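We drove out past Lallville in August to get away from the streetlights and watch the meteor shower. It was my third try at it. The first two years were clouds from start to finish.

The spot was a gravel pullout above the Stultell reservoir, 11 miles from the last gas station. We got there before 10 p.m. and the moon was still up, so for the first hour we mostly saw the bright stars and a couple of planes. I put the chair flat, ate a sandwich and let my eyes adjust. I kept my phone in the glove box. One look at a screen and you have to start over.
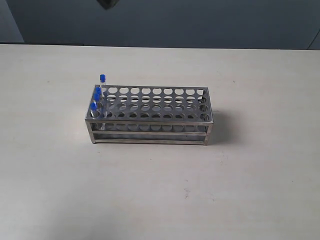
*Steel test tube rack on the table.*

Things picked up after midnight. I counted 8 meteors between 12:30 and 1:00, then lost track. Most were short and faint, low in the northeast. One was slow and orange and left a trail that hung there long enough for both of us to point at it. The Milky Way was plain overhead, which I can't say for my backyard.

I tried some pictures too. The camera was on a tripod with a wide lens, set to take one exposure after another until the battery quit. It quit at 204. I have gone through all of them twice and there are two meteors, one of them half behind a tree. 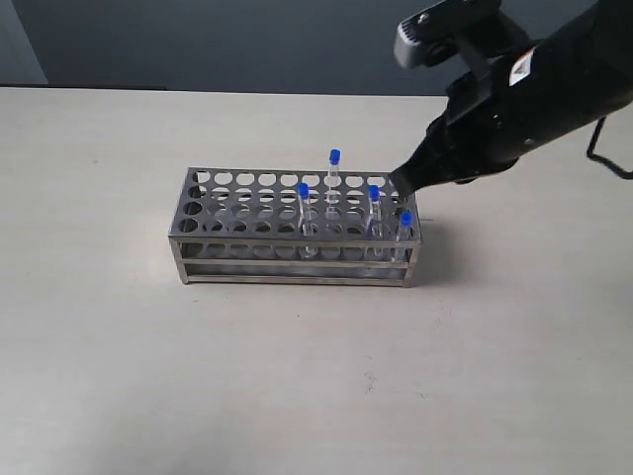
*Same kind of rack, four tubes with blue caps in it.*

A few notes for next year. Bring a second battery and keep it in a coat pocket. Bring a real blanket, because it got cold fast after 2. The road from Modise is shorter on the map but the last part is washboard, and I'd take the Lallville side again. Also, dew. Everything on the hood of the car was soaked by 3, including the star chart.

We packed up at 3:30 and were home before it got light.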